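Bresard group reports force-based retry method for computer assembly by robot
Posted in Research, September

A team at the Bresard laboratory has published results on a method that lets a single robot arm recover from failed insertions while fitting parts into desktop computers. The method, named Diltari, does not use a camera during the final stage of contact. It works from force readings at the wrist and a short record of the last few movements.

Part insertion is a known weak point in automated assembly. A memory module that meets its slot at a slight tilt produces almost the same downward force as one that is correctly aligned, up to the moment the latches should close. Most controllers respond by pushing harder or by stopping. Diltari backs the part off by a small distance, changes its angle according to the direction in which the force built up, and tries again. The arm is allowed 14 attempts before it returns the part to the fixture and calls an operator.

The policy was trained on 215 demonstrations recorded by teleoperation, all with memory modules. Of these, 53 were deliberate failures, in which the operator started from a bad angle and corrected it. Lead author Yara Hijazi said the failure recordings had more effect on the result than any change to the network itself. Removing them from the training set brought performance back to the level of the baseline controller.

Replacement parts are presented in a gray plastic fixture beside the open computer case, with the processor lying flat in a square pocket and a memory module held across two slotted holders. The position of the fixture is measured once at the start of a run. The position of the case is not - it is estimated again before each part is picked up.

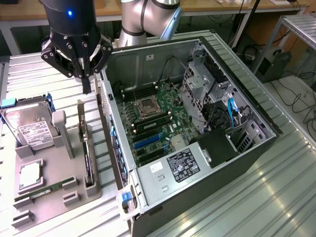

Kári Eyvindsson questioned whether the method would carry over to processors, where the part is lowered into place with little resistance and a force signal arrives too late to be of use. The paper accepts this point in part. Processor placement was run with a separate vision-based routine, and those trials are reported apart from the insertion figures.

In the main test the arm made 102 memory insertions without operator help, on boards that were not used in training. Cycle time remains a problem. A clean insertion is slower than one done by hand, and each retry adds a full back-off and approach. Co-author Ziad Smadi said the approach speed was kept low to protect the slots and had not been tuned.

The group plans to test drive cables next, using the same gripper. Training code and force logs are to be released through the Bilyk archive - the demonstration videos will follow later.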